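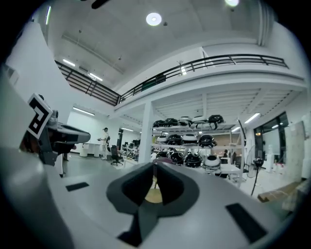
Trunbridge room list - read me first

List of what's in the Trunbridge workshop, both levels, and where it lives. Made for the people at Sokex who keep asking where things are, and for whoever has to plan the move. Written in a rush, will tidy later.

Last proper update 27/03/2018. Anything moved after that isn't in here unless somebody sent me a note.

What's in the folder

items.csv - the main list, 396 rows. One row per thing, or per box if the box is full of small stuff.
places.csv - every place name used in items.csv, with a line on how to find it.
notes.txt - odds and ends, over 100 lines, oldest at the top. Half of it is out of date.
plan_lower and plan_upper - the 2 floor plans. Hand drawn then scanned. Not to scale!!
old/ - previous version of everything. Leave alone.

The room, for people who haven't been

One big space, two levels. White walls, white ceiling. The upper level is a mezzanine with a black metal railing along the edge. The railing turns a corner near the middle of the room and that corner is used as a landmark all through places.csv, so get it straight in your head before you start.

Under the mezzanine is the lower level proper. Lower ceiling there, white, beams showing. There's a square white column holding the mezzanine floor up. It is called "the post" in the list. Older rows say "pillar". Same thing, haven't merged them.

Right of the post is the white shelving with the domed pieces on it, the helmet-looking ones. Three rows of them. See below.

Coat rack is upstairs, just behind the railing. People forget it's up there and hang coats on the door handle. Coats are not in the list.

Columns in items.csv

id - a number. Don't reuse old ones.
name - what a normal person would call it. Please no part numbers in here.
level - L or U. Lower or upper.
place - has to match something in places.csv. Spelling matters, capitals don't.
kept_in - box, tub, drawer, loose, or blank.
width_mm - only filled in for furniture and shelving. Measured with a tape.
owner - Sokex, Bultitz, or "shared". Blank means no one has claimed it.
condition - good, worn, broken, unknown. "Unknown" mostly means I couldn't reach it.
checked - yes or no. Yes means somebody had it in their hand. No means it was copied over from the old list and it may not even be there any more.
comment - anything goes.

Place names

Place names go level first, then landmark, then the bit of furniture. So:

L-post-shelf-top
L-post-shelf-mid
L-post-shelf-low
U-rail-corner
U-rail-coats
U-back-drawers

Left and right are always as seen from the main door on the lower level, looking in. Even for upstairs things. I know this is confusing when you're standing on the mezzanine facing the other way, but it was worse when everyone did their own.

The domed pieces

Asked about more than anything else so it gets its own bit.

They are listed as "dome" with the row in the place column. One row in the csv for each. Older list called them helmets, lids and shells depending who was typing, and you'll still find "helmet" in notes.txt. Search for all of them if you're hunting.

They go back on the same row they came off. Top, mid, low. The rows used to mean something to Bultitz, and there's a pile of their paperwork that refers to them by row, so please don't rearrange to make it look nicer. Don't stack them inside each other either, they stick.

If you take one away, put "out" in the comment and where it's gone. If it's gone to Hồ put "out - Hồ" so it sorts together with the rest.

Lights

Not in the list as items but people wanted them on the plans. Round ones are drawn as circles, the tubes as long thin lines. Tubes are over to the left as you come in. Positions are by eye. Don't use the plans to order fittings from.

Things left out on purpose

- anything consumable: tape, screws, bin bags, tea
- peoples own stuff
- cables. Tried it. Gave up
- chairs, they move too much
- whatever is in the locked cupboard upstairs, no key

Known problems

Some widths are wrong. A few shelves were put in as 600 because that was the default in the old form and not because anybody measured. If it says 600 and checked is "no", don't trust it, go and measure.

A handful of rows have the level right and the place wrong, mostly U-back-drawers. The drawers were swapped round in September and the list only partly caught up.

Commas in the comment column broke the import once. Use a dash or a semicolon instead.

"Shared" got used for two different things: shared between the firms, and shared by everyone in the room. Can't tell them apart now. Ask.

places.csv has a blank line in the middle. Some programs stop reading there. Delete it if yours does, I keep meaning to.

How to change something

1. Copy the current items.csv into old/ before you touch it.
2. Change the row. Don't add columns.
3. If it's a new place, add it to places.csv first.
4. Set checked to yes only if you've seen the thing yourself.
5. Put a line at the bottom of notes.txt saying what you did.

If two people edit on the same day the later save wins and the other one's changes dissapear. So shout across the room first.

Using the list elsewhere

Fine to copy, fine to print. If you print it, print places.csv as well or it makes no sense. Please don't send it outside Sokex and Bultitz with the owner column in it.

Still to do

- merge post and pillar
- redraw plan_upper, the railing corner is in the wrong spot
- measure the shelving by the post again
- find out what the tub marked "misc 4" is
- swap "helmet" for "dome" in the notes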